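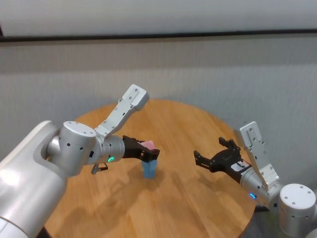 Costura > Modelagem e ajustes > Saias

Saia evasê em sarja 100% algodão: a bainha fica ondulada depois de pendurada

Sérgio Garcia
Publicado em 5 de setembro, terça-feira

Estou a fazer uma saia evasê de quatro panos em sarja de algodão sem elastano, gramatura declarada de 202 g/m². O molde é o Fendano, tamanho único com graduação na cintura, e não fiz nenhuma alteração no comprimento. Cortei os panos com o fio direito paralelo ao meio de cada pano, como indica o molde, e lavei o tecido antes de cortar (ciclo normal, secagem à sombra, passado com vapor).

As costuras verticais foram feitas com ponto reto de 2,5 mm, agulha 90/14, linha de poliéster 120. Depois chuleei as margens em separado e abri com o ferro. Cós entretelado, zíper invisível na lateral esquerda. Até este ponto, nada a assinalar.

Pendurei a saia pelo cós durante uma noite, marquei a bainha a 23 cm do chão no manequim e dobrei 4 cm com ponto invisível à mão. Duas semanas depois, a bainha está visivelmente mais comprida junto às costuras do que no centro dos panos, e a dobra forma pequenas pregas na parte interna. A diferença medida entre o ponto mais alto e o mais baixo é de 12 mm.

As minhas dúvidas:

- A deformação vem do viés nas costuras laterais ou da tensão da máquina (uma Bokard mecânica, com pressão do calcador fixa)?
- Compensa desmanchar só a bainha ou tenho de refazer também as costuras verticais?
- Uma dobra de 4 cm é excessiva para este tipo de saia?

Não quero forrar a peça, e já não tenho tecido para cortar um pano novo.

Russo

São dois problemas diferentes que apareceram no mesmo sítio. Convém tratá-los em separado.

O primeiro é a queda do viés. Num pano evasê com o fio direito ao centro, as bordas laterais ficam oblíquas em relação ao fio. Quanto mais aberta a saia, maior o ângulo e maior o alongamento sob o próprio peso. A sarja cede mais do que uma tela de gramatura equivalente e, por causa da diagonal da própria estrutura, cede de modo desigual: é normal um dos lados do pano descer mais do que o outro. Uma noite pendurada é pouco. Para sarja acima de 200 g/m² deixo pelo menos 48 horas, de preferência com molas de roupa na borda inferior, distribuídas junto às costuras.

O segundo é o comprimento da borda. Numa saia evasê, a linha de corte da bainha é mais comprida do que a linha onde ela assenta depois de dobrada. Com 4 cm de dobra a sobra é considerável e vai para as tais pregas internas. Isto não tem relação com a máquina.

O procedimento que sigo:

1. Desmanchar apenas a bainha. Passar a ferro com vapor, pousando o ferro na vertical sem o arrastar, para não alongar mais as bordas.
2. Pendurar de novo, 48 horas.
3. Vestir no manequim e remarcar a partir do chão, com régua vertical e giz, a cada 5 cm. Não usar o cós como referência.
4. Aparar o excesso, deixando 1,5 cm de margem.
5. Passar uma linha de franzir a 6 mm da borda, com ponto de 4 mm e tensão superior reduzida, e puxar o fio de baixo até a margem assentar plana.
6. Reduzir a sobra com vapor e só então coser.

Se quiser manter o peso visual de uma bainha larga, a alternativa é uma vista cortada com a mesma curva do pano. Como não tem sarja de sobra, pode fazê-la em popelina de cor próxima. Cosa direito com direito, escalone as margens, faça um pesponto de retenção na vista e vire.

Quanto às costuras verticais: coloque a saia sobre uma mesa plana, um pano de cada vez, sem esticar. Se a costura assentar direita, deixe-a como está. Se ondular ao longo de toda a extensão e não só perto da bainha, houve arrastamento do calcador e aí sim é caso para refazer, com papel de seda por baixo.

Drilier

comigo foi a máquina. baixei a tensão e resolveu. mas a minha saia era de malha, não sei se serve para sarja

também dá para usar fita termocolante na bainha, fica firme e é rápido

Sérgio Garcia

Obrigado aos dois. Fiz a verificação na mesa: as costuras assentam direitas até 10 cm da borda e só ondulam a partir daí, portanto deixo-as. A tensão está equilibrada num retalho do mesmo tecido, com o nó do ponto no meio das duas camadas, e não lhe vou mexer.

Desmanchei a bainha e a saia está pendurada com molas. Vou optar pela margem de 1,5 cm com linha de franzir. A fita termocolante fica de fora: numa experiência anterior, em maio, descolou nas curvas à terceira lavagem e deixou marca no direito.

Uma questão adicional para o Russo: a linha de franzir retira-se depois de coser, ou fica dentro da dobra?

Russo

Se a borda for chuleada e a bainha cosida à mão, retire-a depois da última passagem a ferro. Se dobrar duas vezes, fica escondida e pode permanecer, desde que não prenda o movimento. Faça o teste puxando de leve a bainha no sentido da largura: se estalar algum ponto, a linha estava demasiado curta e tem de sair.

Outro pormenor: chuleie só depois de aparar e com o diferencial da corta-e-cose ligeiramente acima do neutro, se a sua o tiver. Um chuleado feito sobre borda em viés, sem diferencial, estica-a outra vez e anula metade do trabalho.

Tópicos relacionados

Como marcar a bainha sem ajuda de outra pessoa
Zíper invisível repuxado na base: causas
Sarja ou ganga para saia franzida na cintura?
Vista de bainha em curva: como traçar a partir do molde
Encolhimento do algodão na primeira lavagem
Cós direito ou cós anatómico em saias evasê

Etiquetas: saia evasê, bainha, viés, sarja, ajustes

Contacto | Regras da comunidade | Privacidade | Voltar ao topo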